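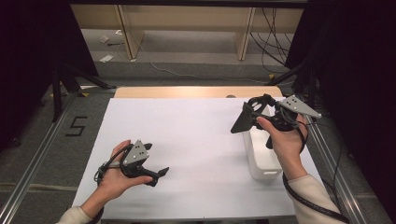 May 28, 2019. Reran the Todel alignment comparison today, and I think I finally believe the result. The question was whether syncing the two handheld grippers by a shared clock beats my old trick of tapping the jaws together at the start of every take. I kept the task boring on purpose: both grippers over the white board, the translucent box on the right side, one flat jaw angled down toward it. Station 5, same as the Paltora runs, so the numbers should compare.

We have 1,463 takes with the tap and 1,460 with the clock. I trained the same policy on each set — same seed, same everything — and the clock version grabs the box more cleanly, mostly because the left and right hands stop arguing about who goes first. With the tap data the right gripper keeps closing early. I went back through 394 of those takes by hand (never again!) and the drift is plain as day: it's small at the start and gets worse the longer the take runs.

One thing bugs me. The Mamani tracker loses the left gripper when I reach across my own body, and the clock does nothing for that. I threw out 570 takes for it last November and never wrote down the cutoff I used. Dumb.

Next up:

- rerun the tap set with drift correction, to be fair to it
- write the dropout cutoff in the config file, with a comment
- ask the Farketport folks if their cable on the right gripper pulls at the wrist too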